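Progress report no. 3 to the Enier Fund for Film
Project: "Clokadeo" (feature film, in post-production)
Prepared by Güven Karaca, producer, Zilance Pictures
10/17/18

Dear members of the fund,

With this report I want to inform you how the film stands after the end of the shooting. The previous report closed in July, when we still had the hotel part in front of us. All the shooting days in the plan are now completed. We used 3 additional days, which were paid from the reserve, and I have put them on a separate line in the accounts.

The role of Irena was the biggest change. The first actress left us for a television series, and Montserrat Nava accepted the part with very little time to prepare. She learned her dialogues in two languages and worked every evening with the director, Gerrit Ngubane. I was worried for this decision at first. After seeing the material I am not worried any more, and the editor has the same opinion.
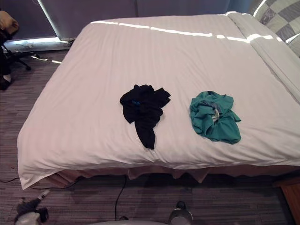

Dineo Botha plays the sister, as it was written in the application. Her contract was extended by one week so that the two actresses could have more scenes together. The script was changed in 13 pages for this purpose. The new pages are attached, and the ending stays the same as you approved it.

Editing. We have 743 takes in the system and the first assembly is finished. It is too long, mostly in the middle, where the family waits for the father. Gerrit wants to keep the waiting slow and I want it shorter. We agreed to show both versions to a small audience before we decide.

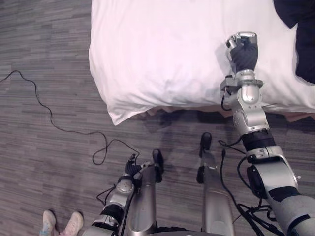 White bed cover, with a dark navy fabric item at the top right.

Music. Mandla Shabalala has delivered the main theme and the songs for the wedding. The closing song is late. He asked for two more weeks and I accepted, as it does not stop the sound work.

Distribution. Sithole Releasing has confirmed in writing its interest for the cinemas. They ask for a trailer before they sign. We also want to make a preview for 200 guests in the town where we were shooting, with both actresses present.

Request. We kindly ask you to release the next payment after the approval of the assembly, and to allow us to move the rest of the costume budget to the sound mix. The total of the budget does not change.

With respect,
Güven Karaca

Related
Clokadeo: progress report no. 2
Montserrat Nava joins the cast of Clokadeo
Interview with Dineo Botha on playing the sister
Sithole Releasing: films in preparation

Comments (3)

Lindi: Very happy that Dineo got more scenes. She was the best thing in her last film!

marcus_w: Please let Gerrit keep it slow. His short film worked because of the silences.

Pilar: Will tickets for the preview be sold, or is it only by invitation?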